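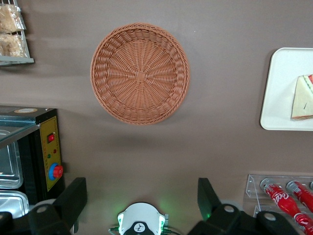
Page last changed: 17 Feb 2024

Dandbridge Hand-Guiding and Remote Teaching Kit

Product no. 560-G. Made by Plasoda. Sold with or without the Goh wrist camera.

We started making the Dandbridge for people who know a job by heart and would like an arm to learn it from them, without a programmer sitting in between. If you have ever guided a child's hand around a pencil, you already have a fair idea of how it feels! You take hold of the arm (or of the remote handle, if you would like to sit down for it), you do the job at your own pace, and the kit keeps a record of every joint, the opening of the gripper and the wrist view, all on one clock.

Snack counters and small shop shelves are what we get asked for most, and they are lovely practice for a beginner. A wide wicker basket gives the fingers plenty of room to let go. A sandwich or cake wedge on a tray asks for a light touch, and pastries in clear wrap slide a little more than you would think, so take those slowly until you have your hand in.

Two ways to teach

By hand: Press the collar button and the arm goes slack enough to push with a couple of fingers. Good for short moves, and for showing the arm which side you like to come in from.

By remote: The Stultinetti handle copies your wrist and thumb to the arm through a 5 meter cable. Most of our customers end up preferring it for picking up and putting down, as your own hands and sleeves stay out of the wrist view and the recording is cleaner for it.

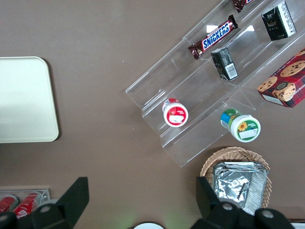 Clear acrylic stands deserve a word of their own. The edges are hard to make out from overhead, and a chocolate bar lying at a slant wants the fingers turned to match before you come down on it. Larasati Sumampouw, who writes our lesson booklets, likes to stop above the item, turn the wrist, and only then lower. We have borrowed the habit for all of our lessons. Small round jars are easier from straight above, with the grip set to soft.

You will want more than 14 good showings of a job before you ask the arm to try it alone. Move things about a bit between showings, and throw out any take where you fumbled (there is a red key on the handle for that, and we all use it).

In the box

Remote handle with cable
Collar button and clamp
Recording unit and power supply
Lesson booklet
Spare finger pads

Warranty: 2 years, parts and labor. Finger pads are not covered.

Handles bought before last July need the newer cable plug, which we will gladly mail you at no charge. Just write to the parts desk with the number on the underside of the handle.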